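Ticket: Gripper order on hold, need finger spec before PO
Opened by: Wiroj Pongsiri
Opened: Wednesday, July 24, 2024
Queue: Equipment planning / Dilley site
Priority: High
Status: Waiting on vendor

Problem
Quote from Flarnia came back with the short finger set. We asked for long. Price is 997 per gripper, budget line says 900. Need 2 now, 4 by September if the pilot goes ahead. Can't release the PO till somebody confirms which fingers are in that number.

Log

1. Called Flarnia. Rep says long fingers are a seperate line item, not in the 997. Asked for it in writing. Nothing yet.

2. Checked last year's sheet. The 900 was a placeholder, no fingers, no wrist mount, no shipping. Whoever reuses that sheet pls delete the row.

3. Asked Plustby for a second quote, same payload, same flange. They want a reach drawing first. Duangkaew has the drawing, is out till Monday.

4. Went back to the sim to check clearance before spending anything. Round table, mesh pencil cup, one marker with a blue cap. Arm parked back past the far side of the table, gripper open. Marker cap only just clears the rim of the cup so there's not much to grab from above. This is the case that decides finger length, pls use it for both vendors and not the flat block test. 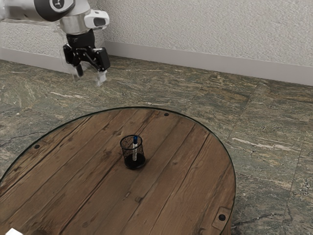 5. Sent same setup to Flarnia and Plustby. Asked each for: finger length, max opening, lead time, price with fingers included. One number, no options list.

6. Finance wants to know if we can buy 2 at the 900 and top up later. Told them no, a quote w/o fingers is no use to us. Asked for the line to be raised to 997 plus fingers, amount tbc.

Open items
- Written finger price from Flarnia
- Reach drawing from Duangkaew to Plustby
- Finance ok on new line
- Decide if the other 4 go on the same PO or a new one in September

Do not close this when the quote arrives, I still have to check teh mount pattern.

WP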